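3.2 Sample and fieldwork

The survey went to 3,309 people on the mailing list of the Clindmont retirement plan, all of them already drawing a pension or within a year of it. We got 2,507 usable returns. Paper forms mostly, the web form was there but few took it up. The forms asked for monthly income by source, rent or mortgage, medical costs out of pocket, food, heating, and one open question at the end: what did the last yearly increase pay for? A follow-up by phone reached 161 of the same people in August. Calls were made by Dilek Akbulut and Sofia Patrício, from a script (Appendix B), with leave to go off it.

Not a random sample. Clindmont members had steady jobs for most of their working lives and that shows in the income figures. People with benefits only and no plan are missing altogether. We come back to this in section 5.

Income was recorded net, after premiums taken out at source. This matters more than it sounds. A retiree who is told the benefit goes up by a given percentage looks at the deposit in the bank, and the deposit goes up by less, or stays flat. Hayashi's term for this is the "deposit gap" and we keep it. For each respondent we took the announced increase, applied it to the gross benefit of the year before, and subtracted the change in the net deposit. Where the gross figure was missing we rebuilt it from the premium tables, see note 4. Rebuilt cases are flagged in the data file.

3.3 Recruitment sites for the phone group

Phone respondents were signed up in person at four sites, each one near a branch of the plan office. Two were libraries, one a clinic waiting room, one an outdoor public space (Figure 3). Site was kept as a variable since people who come to a clinic are, on average, sicker and spend more on care. Arnaldo Calado ran the desk at both libraries. Refusals were not logged at the clinic, an oversight on our part, so no refusal rate is given for that site or for the group as a whole.
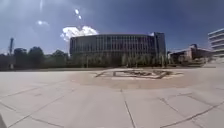
Figure 3. Open paved plaza with a circular area of darker tan paving and an inlaid emblem.

Consent was taken in writing. Respondents could give a first name only. Those who asked for the results by mail were sent a two page summary, in large print.

3.4 Which price index

The yearly adjustment follows an index built on what working households buy. Retired households buy other things. The complaint is old and we don't repeat the whole debate, see Bettencourt's review for that. What we need here is a second index to set against the official one, and there are several to choose from, none of them made for our kind of sample.

We used the Nolel basket. It gives housing and medical care more weight, transport less, and it is updated every quarter. Its weak point is housing for owners, which it treats as if the owner paid rent to himself. For a retiree with the mortgage paid off this makes prices look to rise faster than the household feels them. So we ran everything twice, once with the basket as published and once with owner housing cut down to taxes, insurance and repairs. Call these N1 and N2. Results below are N2 unless we say otherwise.

The Drurden series was also tried. Dropped, as it has no split between premiums and other medical costs and so can't be lined up with the deposit gap. A short comparison is in Appendix C for readers who want it.

3.5 First results

Renters fall behind under both versions. Owners with no mortgage come out close to even under N2 and behind under N1, so the choice of housing treatment does most of the work for them, and any claim about "retirees" as one group should be read with that in mind. Owners still paying a mortgage sit between the two, nearer to the renters than we expected.

The deposit gap is largest for people with small benefits. The premium is a flat amount, the increase is a percentage, the arithmetic does the rest. In the lowest income band the premium took all of the increase for a good part of respondents, and in the open question several of them wrote that there had been no increase that year. There had been. We coded these answers as "not noticed", though Zulmira Paiva argued for "not recieved" and her point is a fair one: from the side of the household the two are hard to tell apart.

Answers to the open question were short. Rent, heating, pills, the dentist. "Went on the light bill." Some left it blank, some wrote a page. Coding was done by two readers working apart, and where they disagreed a third decided. The agreement was lower for food than for the other headings, mainly beacuse people mix groceries with household goods and we had not told the readers how to treat soap, paper towels and so on. Fixed in the second round. The phone group was asked about this seperately and those answers are used in 3.6.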